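Vitholm Open Methods Notes – Home | Issues | Authors | Submit | Search

4. Hardware evaluation

4.1 The kit

We evaluated the Garkgate hand-held gripper kit, sold by Vomesum as a low-cost way to record manipulation demos without a robot arm in the loop. Kit price at time of purchase was $3,000 for the full set, which covers the gripper, camera mount, a bag of spare pads and one year of the upload service. The comparison unit was an older Hollmann hand tool already in our lab. Both were used as shipped. No firmware changes, no reprinted parts.

The question is narrow. Can a small group with no mechanical engineer on staff buy this kit and get usable cloth demonstrations in the first week? Cloth was picked over rigid objects because it is where our earlier tool did worst: thin edges, folds that slip, layers picked up two at a time.

4.2 Setup and task

One room, one operator per session, sessions capped at 20 minutes. Operators got the printed quick start card and nothing else. Task: reach to a corner of a piece of dark fabric, pinch, lift, lay it back over itself. Other clothing was allowed to stay nearby, overlapping or not, as operators liked. We did not control this and probably should of. Lighting was also left to the operator – the vendor guide asks for "even light" and gives no number, so we took that at face value.

Figure 1 gives the tool's own view at the approach step, fingers open, with the corner of the cloth between and just beyond them. The view is wide, with strong bending toward the edges, and a lot of the room comes in with it. The ring light on its tripod is bright enough to wash out the area around it. For work at the fingertips this matters less than we feared, as the cloth edge still reads well against the beige surface. For any method that tracks the camera from background features it is a worry, see 4.4.

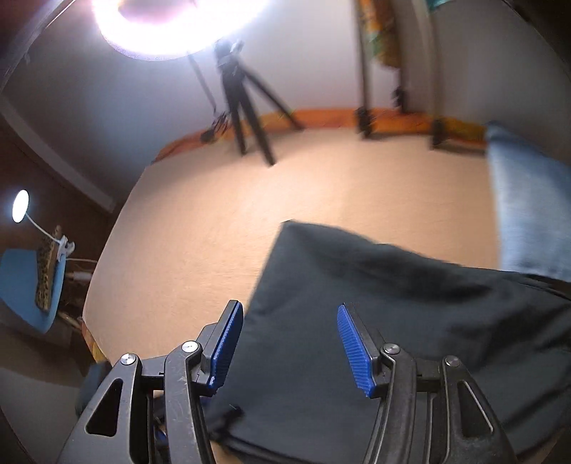 Figure 1. Approach step, gripper open over dark cloth, light blue fabric at right. Note ribbed face of the right blue pad.

4.3 Grip and pads

Pads first, since most of the complaints and most of the praise landed there. The ribbed face holds thin cotton well when the ribs run across the pull and less well along it. Operators found this out on their own in the first session or two. Of the recorded attempts, 70 percent ended in a clean single-layer pick with the Garkgate unit. We don't have a matching figure for the Hollmann tool on this exact task, so the number should be read alone and not as a win.

Linkage play was low out of the box. It grew over the study. Pivot screws needed retightening 9 times across all sessions, always with the supplied driver, never more than a minute lost. The black plastic arms scuff easily; cosmetic as far as we can tell. Hand fatigue came up in the exit notes from three operators, all of whom described the trigger return as stiff. Vomesum lists a softer spring as an extra. Not tested.

4.4 Recording service

Uploads went through the vendor's hosted service. Mean wait from upload to processed track was around a day, longer over weekends. Sessions with a light source in direct view were rejected more often then the rest, with a generic "tracking lost" message and no time stamp. A time stamp would have saved us a good deal of scrubbing through video. Support did answer when asked, and pointed to a settings page that the card does not mention.

Also worth noting: the service keeps raw video by default. Wide lens, so raw video means the whole room. Groups recording in homes or shared offices should switch this off before session one. The switch is under account, not under project.

4.5 Limits

Single task, few fabrics, one unit of the kit. Unit-to-unit variation unknown. The pads were not worn out by the end of the study, so we have nothing to say on pad life. Operators were all right handed. Stiffer cloth such as denim was not scored. A second round is planned for February with two more kits and a fixed light position.

Would we buy it again? For cloth, yes, with the service as the weak part. Parts list, scoring sheet and operator notes are in Appendix B.

Shares 20 | Comments 9

Contact: Akinyi Kirui, corresponding author | © Vitholm Open Methods Notes | Back to top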